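12/06/2018

Budget day, and I came home too wound up to sleep, so I'm writing it down. Olesia got the number out of Panasiuk at last: 852 a unit for the hand-held grippers if we order 16 or more, and they'll hold that price until May! I had us down for 20 at a higher price, so I redid the whole sheet over lunch (soup all over the second page, sorry, Stellan) and there's money left for spare fingers and a second set of cables.

Stellan would still rather put everything into one proper arm from Wistetti. I do get it. I've wanted an arm in that room since I started, and the one they showed us in Petville was gorgeous, so quiet. But an arm needs a base, a fence, a service plan and somebody trained to run it, and a gripper needs a hand. We can have people working with them the same week the boxes come.

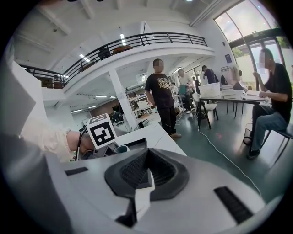
What I want to settle before we sign is the marker cubes. Olesia thinks we can print our own and leave them off the order, and I'd love that, but I don't know how well ours would hold up after a few drops. Must ask Panasiuk if the mounts are sold separately. Also chargers, also cases. The cases cost more than I thought, so maybe half now and half after the summer.

Then there's Prilinberg, who want 17 pages of forms before they'll even look at a lease. I read the first four on the bus and was still cheerful at the end of them, so that's how good a day it was. Stellan has the sheet tonight. I'm going in early to catch him before he starts crossing things out.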